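May, 7:40 am, coffee not working yet

Second try at the beeswax finish on the maple offcuts. Kilian swears by 5 parts oil to one part wax, so that's what I melted (double boiler, low heat, lid off). It went on like butter! Way nicer than the Drallanex stuff, which smelled like a bus station and stayed tacky for days. I rubbed it in with an old T-shirt, left it while I answered mail, then buffed.

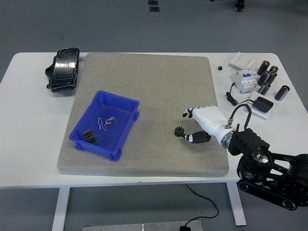 Sanding matters more than I thought. The piece I stopped at 220 grit drank the wax and went blotchy near the end grain, and the one I took to 600 came up smooth but kind of pale. Might try 400 next, if Annelies hasn't used up the last sheets (I owe her a pack anyway).

Water test: one drop on each, 50 minutes under a cup. Faint ring on the blotchy one, nothing on the other.

Still to do: ask Gladys where she gets her wax, label the jar, and try a walnut scrap before I touch Konrad's tray.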